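Sites > Plarkach > Checklists > Stockroom walk-round

Stockroom check, February. Done by Jolien Kuipers, copy to Rianne Nijs

Fire door, rear — OK, closes on its own
Extinguishers — tags in date. One by the goods lift is behind the Ladefoged boxes, move them
Emergency lights — 1 out, bay 20. Reported last time aswell 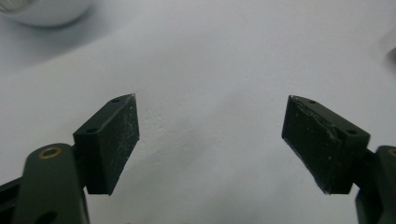
Racking — upright at bay 48 dented at forklift height. Unload bottom two levels, Rakton to inspect. Load sign says 2,000 kg, still readable
Floor — damp patch near the roller door, mat curling up
Ladders — number 127 has a foot missing. Taken out of use, label on 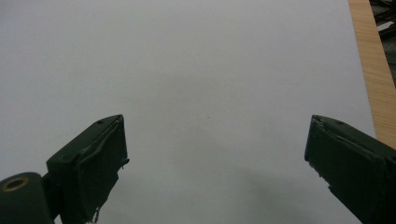
First aid box — plasters low, eyewash fine
Walkways — clear exept for Ekitz returns cage, moved while I was there
Sign-in book — two visitors not signed out, chase

Recheck racking before the next delivery. Rianne to ring Rakton.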